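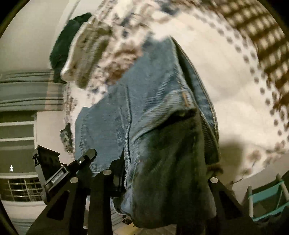
Fig. 4.1 Gripper holding the hem of a denim garment, seen from the tool camera.

4. Recording garment lifts with the hand-held gripper

Section updated Jun 10, 2019. Replaces the March sheet, bin that one. Read section 3 (charging and pairing) first if the tool is new to you.

What this section covers: the lift recordings for the Hanum cloth study. One lift, one clip. The clips train the grasp model, and the model then gets tried on the Wesell arm, see section 7. Same finger shape on both, so what the hand does has to be something the arm could do. Keep that in mind all the way through.

4.1 Before you start

1. Battery in, green light, wait for the second beep.
2. Wipe the lens. Dry cloth only.
3. Check the finger plates. Fasteners tight, nothing wobbling. If a plate moves when you push it with a thumb, stop and go to 9.2.
4. Open and close the fingers five times, full travel. The width reading in Vullinau should follow. If it sticks at one end, rezero (4.5).
5. Make a new session in Vullinau. Room name, garment list, your operator number. Not your name.
6. Check free space. A full session is 15 minutes and eats more than you would think.

Note: leave the room as it is. Chairs, curtains, whatever is hanging up. The first set was shot against a plain backdrop and the model fell over as soon as it saw a real bedroom. Clutter is wanted.

CAUTION: fingers close with force. Keep loose sleeves, hair and lanyards out of the way. Never test the grip on your own hand.

4.2 Making a lift

1. Lay or hang the garment. Don't smooth it out.
2. Start the clip with the trigger button, short press. Wait for the beep.
3. Hold still for one second. The tracker needs it.
4. Come in towards the garment at a steady pace. No diving.
5. Pick your grasp point by eye: a hem, a folded edge, a seam. Anything with a bit of body to it.
6. Get one finger under the edge before you close. Closing on flat cloth from above mostly gives you a pinch of nothing.
7. Close. Feel it take.
8. Lift until the cloth hangs free of whatever it was on.
9. Hold for two seconds, lower, open, back off.
10. Short press to end the clip.

Note: don't help with the other hand. If you catch the garment with your free hand, even a nudge, mark the clip H. It still gets kept but goes in a different pile.

Note: a dropped garment is a good clip. Mark it D and carry on. Do not redo it to make it look nicer. We need drops, the model learns the edge of a good grasp from them.

4.3 Speed and blur

Turning the wrist during a lift is allowed, and useful, but the wide lens smears things behind the cloth when you do. Patterned fabric in the background shows it worst. Fine as long as the cloth in the fingers stays readable. In Fig. 4.1 the patterned fabric behind is badly blurred and the denim still shows its twill, its seam and a rivet. That is a pass.

Rule of thumb for checking:

Seam or hem readable near the fingers: keep.
Background blurred, cloth clear: keep.
Cloth itself blurred for more than a second: mark B.
Both fingers hidden by cloth for the whole lift: mark O.

Partly hidden finger tips are normal. With a hem draped over one side you will lose a tip under the edge nearly every time. The width sensor covers for it, so long as the zero is right.

CAUTION: don't swing the tool to get cloth off the fingers. Open them fully and let it fall. If threads catch on a frayed edge, end the clip, switch off, pull them out by hand.

4.4 Garment types

Denim and other stiff cloth. Holds a fold well, so easy to get under. Heavy though, and it slides. Grip further in than feels needed. Seams good, rivets and buttons bad, metal on a finger plate gives a false width. If you land on one by accident keep the clip and mark it M.

Thin cotton, sheets. Two layers come up when you wanted one. Mark 2.

Knits. Slow down. They stretch, and the lift height has to go up before the cloth is properly clear.

Dark linings. The camera struggles where dark cloth hangs between the fingers. More room light if you can, otherwise leave it. Do not put a torch on the tool.

4.5 Rezero

1. Open fingers fully, nothing between them.
2. Hold trigger until long beep.
3. Close fully. Hold three seconds.
4. Open. Reading should be back at the top of the scale.

Do this at the start, after any knock, and after a battery change. Skipping it spoils the whole session and you won't see it until upload.

4.6 What the clips are for (short version)

The Texier method learns in two steps. First it guesses where on the cloth a grasp will hold. Then it learns how the hand moved to get there. Both come from the same clip, so the second before you close matters as much as the lift. Please don't trim the starts.

Result so far, pilot set: 1,269 clips after the marked ones were sorted. The model trained on all of it dropped fewer garments on the arm than the one trained with D clips taken out. Biggest gain on hems. Hardly any change on knits, we dont know why yet. Target for the full set is 3,000, with at least 800 of those on stiff cloth.

Limits: one arm, one table height, daylight only. Don't quote the pilot as more than a pilot.

4.7 Ending a session

1. Last clip closed, no red light showing.
2. Dock the tool. Upload starts by itself.
3. Go through the marks in Vullinau while you remember them. D, H, B, O, M, 2. More than one mark per clip is allowed.
4. Write anything odd in the notes box. Short is fine.
5. Wait for the tick before you undock. Pulling it early looses the last clip.

If the upload hangs: leave it docked, restart Vullinau, not the tool. Restarting the tool clears the buffer. Still hanging after that, see 9.4.

Next: section 5, two-handed folds.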